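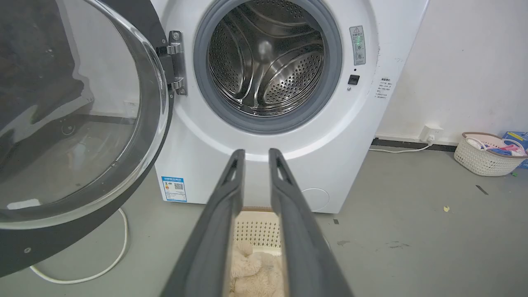 Fig. 1. Front loader with the door open: glass bowl, hinge, grey rubber gasket, steel drum.

Home Laundry Basics, session 6: getting to know your front loader
Notes by Yasir Dhanial

Right, most of you told me you've owned one of these for years and never had a proper look inside (me too, until mine started to smell!). So we're starting with the door wide open and no washing in the drum.

The door
The glass bulges inwards like a mixing bowl. It helps keep the clothes in the drum and off the gasket, and it collects a lovely film of fluff and old powder. Wipe it with a damp cloth, both faces. While you're down there, have a look at the hinge. In Fig. 1 it's held to the body by a plate with a screw top and bottom. If your door has started to sag, that's the place to look first, and please don't lean on it to get up off the floor. I've done it, it's a rotten habit.

The gasket
The thick grey ring. Pull the lip towards you and run a cloth all the way round inside the fold. Hair grips, coins, one baby sock, you'll find the lot. Irfan Cheema's group last term got a whole shoelace out of theirs. Dry it afterwards and leave the door ajar between washes.

The drum
Stainless steel, with a hub in the middle of the back wall and perforated sections between the ribs. The water goes in and out through those little holes. Give it a slow turn by hand with the machine off and listen. A soft swish is fine, but a scrape or a rattle means something has got through, often a bra wire.

Monthly clean
Empty drum, no clothes, hottest cotton programme. On most machines that's 90 degrees. Use a drum cleaner or plain powder, whatever your manual allows, and never mix products.

Spin speeds
I use 1000 for towels and sheets and something gentler for shirts. Yours may go a lot higher, but have a look at the care label before you get carried away!

Labels
Some machines have a warning label on the front, like the one to the right of the gasket in Fig. 1. Read yours, then find the manual.

For next time
Clean your own gasket and bring me a list of what was in it. Reading is page 51 of the Starninside booklet, the bit on filters. Bring an old towel too, we'll be getting wet.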